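Preparing Department Records for Transfer to the Archive

Procedure 17, revised February 2018

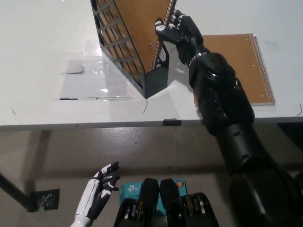
Each department is responsible for reviewing its paper records once a year and sending those no longer in regular use to the central archive at Grullgate. Staff should read the full procedure before packing any material.

Before you begin

Check the retention schedule for your department. Records with less than 2 years left to run are kept in the office until they may be destroyed. Drafts, duplicate copies and blank forms are not accepted and should be recycled locally. Anything containing personal data must be listed separately on Form 1086.

Step 1. Sort the records

Group the records by series first and then by year. Do not combine two series in one folder, even if the folders are thin. Bound notebooks and ledgers are treated as single items and must not be taken apart.

Step 2. Remove damaging materials

Take out rubber bands, paper clips, plastic sleeves and adhesive notes. Staples may remain unless they are rusted. If an adhesive note carries information that belongs with the record, copy the page with the note in place and file the copy directly behind the original.

Step 3. Label each folder

Write in pencil on the folder tab. Give the department code, the series title and the first and last dates of the contents. Notebooks are labeled on a paper slip placed inside the front cover. Nothing should be written on the cover itself.

Step 4. Pack the boxes

Use only the boxes supplied by the archive. Folders stand upright with the tabs facing the same end. Leave a gap the width of a hand so that folders can be withdrawn without tearing. Oversized volumes are packed flat, no more than 6 to a box.

Step 5. Request collection

Enter the box list in the Medve system and print one copy for each box. Collection will be arranged once the list has been approved. Boxes without an approved list will be returned to the sending department.

Related procedures
Recalling a file from Grullgate
Records stored at the Plovel annex
Reporting water damage
Ordering boxes and folders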